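Stiltstead Textile Reuse Project
Progress report to the funder, second reporting period
Prepared by Kenza Kamel, project lead

1. Status

The project is on schedule against seven of its nine milestones. The two behind schedule are the Lurkville drop-off point and the washing trial, both covered below. No change to the total grant is requested.

2. Collection

Household collection now runs on the Tuesday round only. The earlier arrangement, with a second round at the weekend, produced half-filled bags and doubled the fuel cost. Tonnage has held steady since the change and missed collections have fallen.

The Lurkville drop-off point has not opened. The landlord accepted the lease terms, but the fire officer asked for a different container with a self-closing lid. The replacement is on order and we expect to open in January. Until then, Lurkville residents are being directed to the Stiltstead depot, and a notice to that effect has gone on the council boards.

3. Sorting and grading

Garments are graded into three streams: resale, repair and fibre recovery. The original grading sheet left too much to the person at the table, particularly for light cotton with slight staining. The revised sheet sets a maximum stain size and states which seams must be intact for an item to pass as resale.
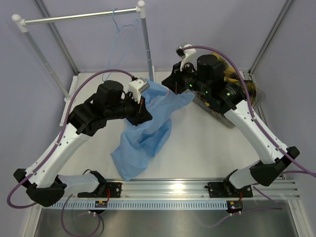

A check of 263 garments under the revised sheet gave closer agreement between graders than the first sheet did. Most of the remaining disagreement concerns knitwear, where pilling is hard to judge under the present lighting. Daylight tubes have been quoted for and can be met from the equipment line.

The repair stream is larger than forecast. Missing buttons and dropped hems account for most of it, and both are quick to put right. Zips are slower, and we now send any garment with a failed zip to fibre recovery unless it is outerwear.

4. Washing trial

The trial compares a low-temperature wash with the standard cycle. It was stopped for 2 weeks while Farouk Laundry Services replaced a faulty dosing pump. Results from before the stoppage have been set aside, as the detergent quantity can't be confirmed. The trial has restarted with fresh loads and will finish in the next period.

5. Spending

Spending is slightly under profile. The underspend sits in two places – container hire at Lurkville and laundry charges during the stoppage – and both amounts will be used in the next period. Van insurance rose at renewal and has been covered from contingency.

6. Next period

Open the Lurkville drop-off point. Complete the washing trial and send the results as a separate note. Fit the new lighting and repeat the grading check on knitwear alone. Agree a price per kilo with the fibre buyer, whose current offer lapses at the end of the quarter.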